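Avstead 主题工作室招聘：WordPress 主题前端开发（远程，兼职或全职）

Avstead 做 WordPress 主题，目前在架的有免费主题 Trostesach 和付费主题 Fernandes，主要用户是小型网店、个人博客和地方商户。现因新主题 Traner 进入开发阶段，招前端开发一名。

工作内容
按设计稿完成 Traner 的区块模板和样式，包括首页、文章页、归档页和商品列表页。
维护 Trostesach，处理支持论坛里转来的问题，每月发一个小版本。
把 Fernandes 里旧的自定义器选项迁移到 theme.json，老用户升级后页面不能错位。
写简短的更新说明和使用文档，中文为主，英文能写清楚即可。

要求
熟悉 PHP、CSS 和区块编辑器，独立做过至少一个完整主题，上架与否不限。
了解主题目录的审核规则，知道转义、翻译函数和子主题的基本写法。
会用 Git，提交记录写得明白。
做过 WooCommerce 模板的优先。学历、年龄不限。

时间与报酬
兼职每周 20 小时，全职每周 40 小时，应聘时请注明选哪一种。兼职时薪 200 元，按月结算。全职薪资面谈。每天下午三点有一次文字碰头，其余时间自己安排。试用期一个月，报酬不打折。

应聘方式
通过本站“联系我们”页面提交以下材料：
一、个人简介，1000 字以内；
二、主题或网站的演示地址，有代码仓库请一并附上；
三、Trostesach 现有版本里你认为最该改的一处，写明怎么改。

第三项请先在本地装好主题再写，只看演示站不够。材料齐全的，我们会在五个工作日内回复。初选通过后有一道付费的小题，改一个归档页模板，按兼职时薪计费，做完后线上聊半小时。

报名到五月底截止，招满提前关闭。外包团队请勿投递。已经投过 Fernandes 测试岗位的，可以再投，旧材料不用重发，在留言里说明一下就行。
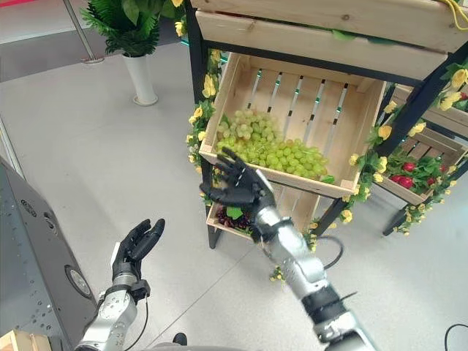

木箱货架上的青葡萄与一双黑色机械手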